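Network slicing in rural access networks

Network slicing is a method of partitioning a shared mobile network into several logical networks, each with its own capacity, latency and admission rules. In rural deployments, where a single radio site may serve a large area with limited backhaul, slicing is used chiefly to protect telemetry and emergency traffic from congestion on the general data service.

A slice extends across the radio access network, the transport network and the core. At the radio layer the scheduler reserves a share of resource blocks for each slice, either as a fixed quota or as a minimum that other slices may borrow when it is idle. Fixed quotas behave predictably under load but leave spectrum unused at other times.

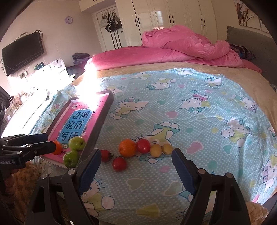 Borrowing schemes require a pre-emption rule. In the form described by Prydderch and Cifuentes, a borrowed block is released at the next scheduling interval after the owning slice signals demand. Moulin proposed a delayed release, in which the borrower keeps the block for up to 40 ms, and argued that the reduction in signalling outweighed the added latency for metering devices. Delayed release is not suited to voice.

The Troltine trial

The Troltine trial tested three slices on a shared carrier in the 800 MHz band. The network served nearly 3,000 devices, most of them water meters and stock-trough sensors. Pindent supplied the core software and Akl operated the microwave backhaul. Commercial service over the same sites began on 1 Apr 2022.

Karamanlidis attributed most of the recorded service faults to the transport layer, where slice identifiers were mapped to too few priority queues. The mapping was revised the following January.

Limitations

Slicing does not increase the total capacity of a cell. Pavliuk noted that at lightly loaded sites conventional quality-of-service classes gave comparable results with less configuration. Handset support also varies, and older modems attach only to the default slice.

See also: Quality of service; Radio resource management; Fixed wireless access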